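Sornico Beeswax Pellets, 213g pouch

Shop > Candle and balm making > Waxes

In stock – posted from Plunstead

I've been making balms and furniture polish on my kitchen hob for years now, and I used to buy my beeswax in those great big blocks that you have to attack with a cheese grater (and then spend the evening picking wax out of the grater, the drawer and your cardigan). So when I started the shop, pellets were the very first thing I wanted on the shelf! You tip out what you need, fold the top over and put the pouch back in the cupboard.

The Sornico ones are my favourite of all the waxes I've tried. They're filtered but not bleached, so you still get that lovely honey smell when they start to melt, and the colour stays a proper warm yellow. It does vary a bit from batch to batch – the June lot was quite a lot darker than the one before – so if you're making a set of candles that need to match, do order all your pouches in one go.

What I use it for

Mostly lip balm and hand salve. My usual hand salve is one part wax to four parts sunflower oil, melted very gently in a jug stood in a pan of hot water. Please don't melt it straight on the hob and please don't wander off, wax can catch fire if it gets too hot. If you like a firmer salve, add a little more wax. To check, drop a bit on a cold saucer and leave it for a couple of minutes, then poke it.

It's also very nice for polish, for waxing thread and for sticky drawers (rub a pellet along the runners, job done). I've made reusable food wraps with it too, but on its own it goes a bit stiff and cracks where you fold it, so you'll want some jojoba oil in there.

The details

Weight: 213g
Ingredients: 100% beeswax
Pouch: resealable, paper outside
Storage: somewhere cool and dark, away from strong smells
Not suitable for vegans – have a look at the Ikard soy flakes instead

A pale dusty bloom on older wax is normal and disappears when you melt it.

Postage

Small parcel, second class. You can fit two pouches in one parcel for the same postage, and the checkout works that out for you.

Questions about quantities? Drop me a line, I love hearing what people are making!

Nanami

Customer comments
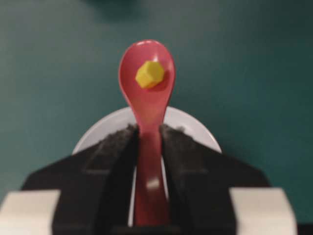 Peninah Obura: I made the hand salve with your one to four and it came out a touch hard for me, so I melted it again with another spoonful of oil and now it's just right. Smells gorgeous. Would it work with olive oil, do you think, or does that go off quicker?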